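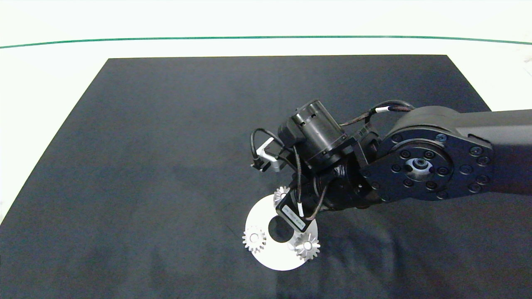 3.2 Corner kicks and the short option

We now turn to the part of the study we most looked forward to. Across 42 matches in the Pakdale amateur league we coded 598 corners, noting the delivery, the first contact and whether a shot followed before the defending side cleared the ball. Korkor Gbeho and Yayra Sarpong coded every match separately, then met to settle the clips on which they differed.

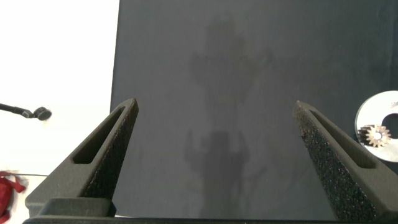

Figure 4. Gripper fingers with textured inner pads.

The short corner is a delight to study. Coaches at Imside and Lavo told us they use it mainly to waste time, yet their players clearly enjoy it, and both sides kept trying new versions as the season went on - the most inventive had 7 players moving before the ball was touched!

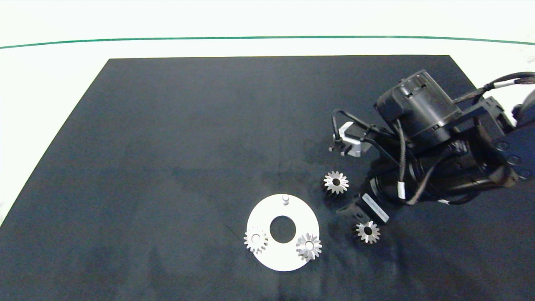 Figure 5. Robot arm over the dark mat.

We treated a corner as short when the first pass went to a team-mate standing near the taker. Passes rolled to the edge of the box were coded as a separate type, following Thakur's coaching notes, and we left out 2 matches from the wind analysis, where the flags could not be seen on the recording.

Wind matters a great deal on these open grounds. An inswinging ball into a headwind hangs for longer, which gives the goalkeeper time to come, and several keepers in our sample were wonderfully brave about doing so.

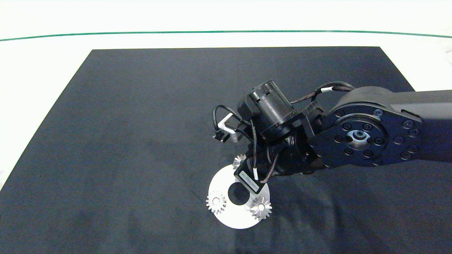

Figure 6. Mat and arm, with a green line across the white surface behind.

Section 3.3 takes up the second ball, where the coding was harder and the arguments between our two coders were - happily - much longer.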